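Site visit: Nellmont tableware works and finishing rooms

May 30, 2023 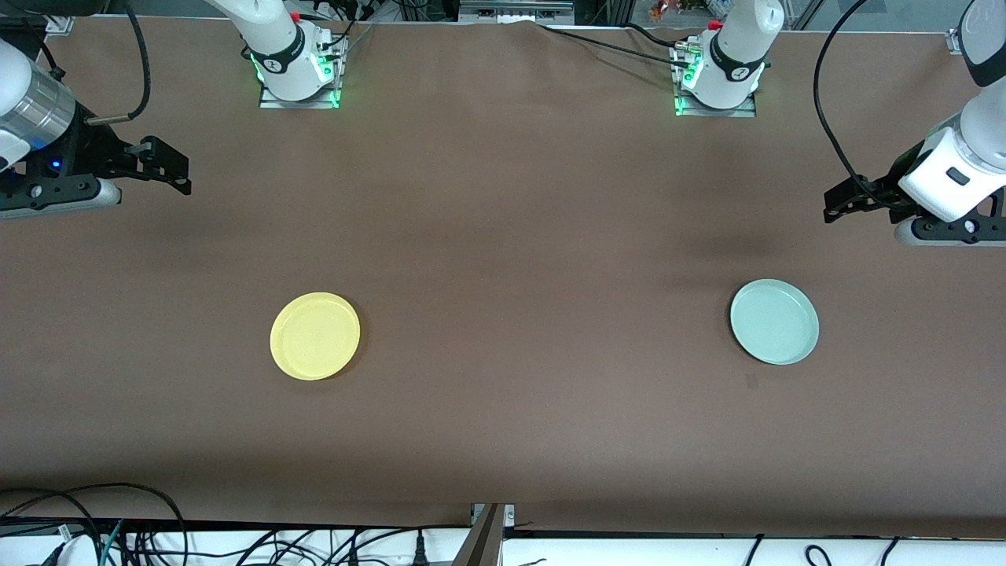 The Nellmont works opens to trade visitors twice a year, and the spring date is the better one for anyone interested in glazes, as the November visit falls during kiln maintenance. Our party numbered 12. We signed in at the east gate, were issued overshoes and safety glasses, and went first to the clay store.

Clay arrives as powder and is blended on site. Wayne MacLeod, the process engineer, gave the moisture limits for the pressing line and passed around two samples, one inside the limits and one slightly over. The second held a fingerprint noticeably deeper. Plates are pressed, trimmed on a turning wheel and sponged at the rim by hand. The rim is the part most often rejected. If it is sponged too hard it loses its height, and a shallow plate has little height to lose.

The dryer holds 981 pieces on steel racks. It was full when we walked past, so we saw it only through the inspection window.

Glazing occupies the longest building. The current range, sold under the name Pruvanley, is a shallow round plate with a slightly raised rim, offered in several pale colors. The yellow and the mint green were the two I had asked about beforehand. The yellow is close to butter, and the flat center has a faint mottling. The green looks smoother and more matte across the center. Ans Boersma, who runs the glaze lab, attributes most mottling in the pale yellows to application thickness, and the lab keeps test tiles at five thicknesses to show it. On the tiles the effect was plain at the thin end and nearly gone at the thick end. I asked whether it counted as a fault. The grading sheet allows it in the center and does not allow it on the rim.

The kiln log for the previous firing showed 3148 pieces in and 406 set aside for second grade. MacLeod considered that high and put it down to a new shelf layout. Rim chips from loading made up the largest group.

Inspection is done on a brown surface. Pale glazes show their outline better against it than against white, and the rim catches the light clearly enough to judge its height by eye. Plates are set well apart so that the color of one does not affect the reading of the next. Zhenhua Cheng demonstrated the rocking test, with one finger on each side of the rim, and then let us try it on a tray of seconds. I passed two plates that he failed.

The packing room was the last stop. Plates go into cartons on edge with a paper sheet between each pair.

Practical notes: parking is behind the McIntyre building, and the walk to the gate takes five minutes. The seconds shop takes cards only. Glaze data sheets can be requested by email after the visit, quoting the range name and color.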